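The Gauge at Jondthorpe

The tide gauge at Jondthorpe has been read twice a day since 1811. Siv Wikström took over the readings in September, on a contract of 30 hours a week, with a cottage included and the electricity metered separately.

The procedure was one page. At the stated hour the reader goes down to the stilling well, lifts the cover, reads the staff to the nearest centimeter, and enters the figure in the book. An electronic sensor on the same wall sends its own figure to the office at Grevham every six minutes. The two are compared on Tuesday. A difference of more than two centimeters is reported.

Her first week showed a difference of 14.

She checked the staff for slippage and found none. The bolts were tight and the paint marks across them were unbroken. She cleared weed from the inlet pipe and read again. The difference was still 14.

"Sensor drift," said Holger Bakke, on the phone from Grevham. "Write it up and we'll swap the unit."

The unit was swapped. The new one agreed with the old one to the millimeter.
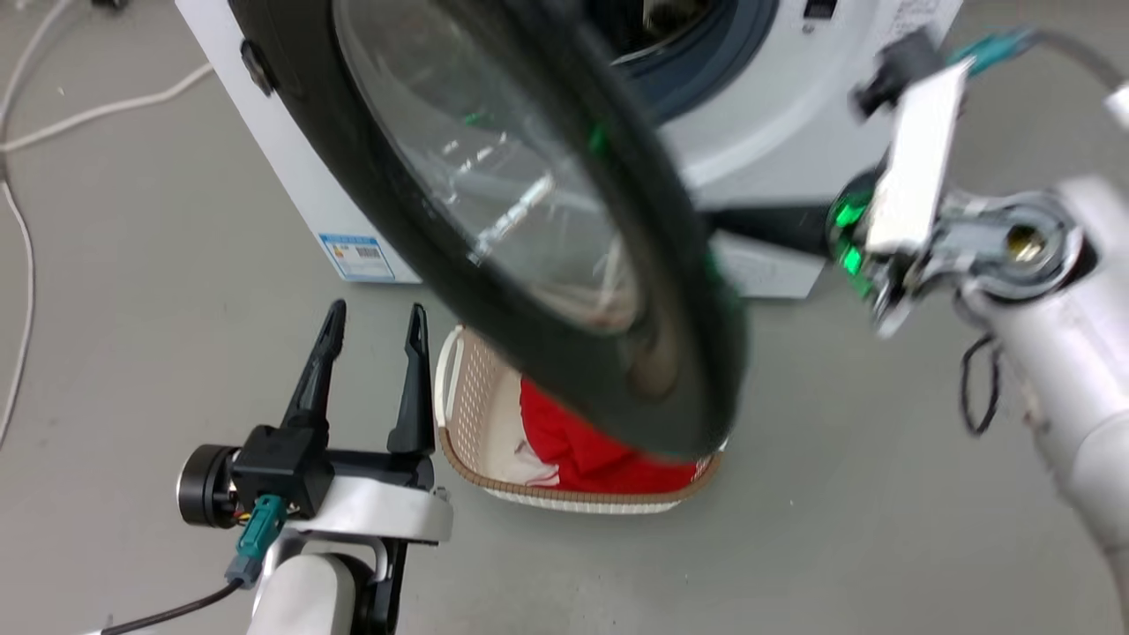

She spent the evenings with the earlier books. There were 91 of them, shelved in the back room of the cottage, and the readers' handwriting changed every decade or two. The previous reader, Ulla Engström, had written a small, upright hand and made no corrections. Her figures agreed with the sensor in every week for which there was a sensor.

Siv laid one of Engström's pages beside her own. The columns were the same. The times were the same, except that Engström's ink for the morning and the evening figures never varied in weight, down the whole page and onto the next.

She turned back through the winter. On a night when the harbor log recorded ice over the well, Engström had entered a reading to the centimeter.

The sensor transmitted to a public page. Anyone in a warm kitchen could have copied from it.

She called Bakke again and asked when the staff had last been leveled against the benchmark. He was away from the phone for some time.

"Before the sensor went in," he said. "The sensor was set from the staff. Nobody leveled it after that - the readings agreed."

"And if the wall moved?"

"Then they'd have stopped agreeing."

"Yes," said Siv.

The evening reading was due at 6:40. She took the lamp and the book down to the well, lifted the cover, and waited for the surface to settle. Then she wrote down what the staff said, and under remarks, where Engström had left the column blank, she wrote: read by eye.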